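Search this site Go

Testing a Saucepan Grasp in Simulation Before You Trust the Real Arm

I run everything in simulation first, and I believe maybe half of what it tells me. These steps are for a home arm on a bench, with a two-finger gripper and one steel pan. 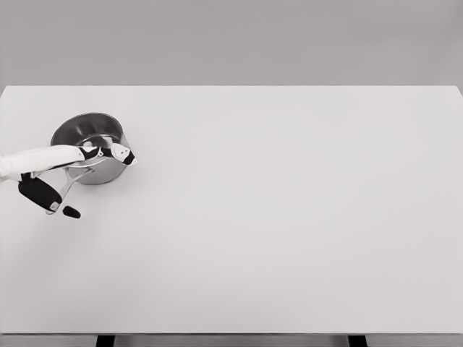
The forums will tell you to train on a cluttered kitchen from day one. I wouldn't. If your arm can't hold one pan over a bare table, a toaster and a fruit bowl won't teach you anything except patience.

1. Weigh your real pan on a kitchen scale and type that number in. The stock model I downloaded came with a mass of 2000 grams. Mine doesn't weigh anything close to that.

2. Check the collision shape. Many free pan models are solid lumps with a picture of a hollow on top, so a finger can never get past the rim. Turn on the collision view and look.

3. Pick a grasp near where the handle meets the body. Holding the far end looks tidy in demo videos, but the weight of the pan then twists the wrist.

4. Turn friction down. The default in the Vidmar package is generous enough to lift a wet fish. I drop it until grasps start to fail, then work there.

5. Run 200 lifts, moving the start position a little each time. Save the failures and watch them — all of them, even the dull ones.

6. Don't go to hardware under 80 percent. Even then, run the real arm at its slowest speed with a hand on the stop button.

Shiny steel is a separate headache. A rendered highlight behaves itself, and the one from your shop light won't. If your setup finds the pan by camera, expect to redo that part at the bench.

I haven't tried any of this with water in the pan, and I don't trust the write-ups that say they have.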